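Right, the "pressurised tube keeps your tennis balls fresh for a whole season" claim. I've been reading the Clulta blog post everyone at the Urnley courts keeps passing round and I have questions. 1/

First, fresh compared with what? A ball starts losing pressure once you open the tube. Standing the rest back in the same tube with the lid on does nothing much for them. It's a plastic tube with a lid. It isn't a fridge.

Clulta say they tested 47 balls. Lovely. Tested how? Dropped on what, from how high? There's no table, no method, just a graph with no numbers up the side. I've seen better homework.

Also no mention of which balls. A HEAD Team and a bargain bin practice ball are not the same thing and I wouldn't expect them to go flat at the same speed.

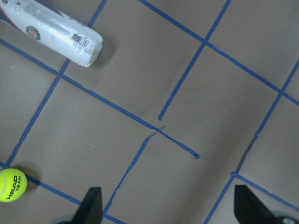

Then comes the bit where you're told to buy the Kavico storage canister, which by pure luck is linked four times on the page. You pump it up, it hisses, you feel scientific.

I borrowed one for most of March. Put two used balls in it, left two in the kit bag, played with all four. Could I tell which was which? Once, and I think I guessed.

Before anyone shouts: yes, that's a tiny test and my forehand is not a measuring tool. But I'm not the one selling canisters.

Someone replied that Espiritu do a cheaper version and "203 reviews can't be wrong". They can. I read the first 15 and most say it arrived quickly and looks smart on the shelf. Fine. So does a jam jar.

What I'd accept: sealed balls and opened balls of the same make, dropped from the same height on the same hard floor, every week, with the bounces written down. Anyone with a tape measure and a bit of patience could do it.

Until then I'm leaving new tubes sealed till the day I play, and the old balls go to the dog. She has no views on pressure.

If Clulta want to send me the numbers behind that graph, my messages are open.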